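4.2 What people did with their leftovers

I came into this part of the study expecting to write about taste. We'd asked 114 households to keep a leftovers diary through May, and I was sure the entries would be full of soggy rice and rubbery chicken. There was some of that (a lot of feelings about fish, too!), but taste came up far less than I'd guessed. What filled the diaries was timing — who got home when, who had already eaten, and whether anyone remembered there was half a pot of beans behind the milk.

Altogether we got 1,522 entries we could use. Gizella Katona and I coded them separately and then sat down to argue about the ones where we disagreed. Most of those were what we ended up calling "promised" food, meaning food that somebody had set aside for a particular person or meal. I wanted to count it as eaten once it had a name on it. Gizella wanted to wait for the entry where it was eaten, and she was right, as a good share of promised food in the Paucar households sat there until it got thrown away. We went with her rule for everything reported in this section.

The clearest pattern had to do with the second day. Food that was going to be eaten was mostly eaten by the evening after it was cooked. Once it got past that point, people started writing about it differently. One mother of three called a dish "Sunday's lasagna" on the first day and "that lasagna" two days later, and I started seeing the same shift all over the place after I'd noticed it in her diary. We didn't set out to study wording, so please take this as a hunch that needs a proper test.

Cooking on purpose for two meals helped, though less than the advice columns would have you believe. Households that planned a double batch did finish more of it, but they also made more to begin with, and in 99 entries the extra portion was the very thing that went in the trash. Eusebio Inga, who ran the home visits, thinks serving dishes have a lot to do with it. Food put away in the big pot stayed in the big pot. Food split into single portions got taken to work, or eaten standing up at 10 at night, which I count as a success.

Then there's reheating. I'd left it out of the first version of the diary, and Milagros Sánchez talked me into adding a line for it after our pilot. I'm glad she did. People who had to share a kitchen with other tenants wrote about reheating as a social matter — waiting for a turn, or not wanting to smell up the room with curry. People with their own kitchens hardly mentioned it, except to grumble about settings. For the follow-up interviews we wanted everyone talking about the same sort of appliance, so we settled on a plain microwave with two round knobs, one above the other, to the right of the door handle (Figure 3).

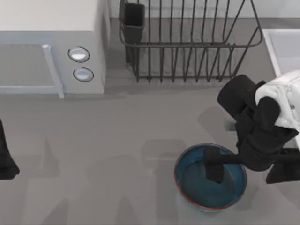

The grumbling was mostly about guessing the time for a portion somebody else had packed. A few people got around it by writing the minutes on the lid with the date, and those households wrote a lot less about cold middles.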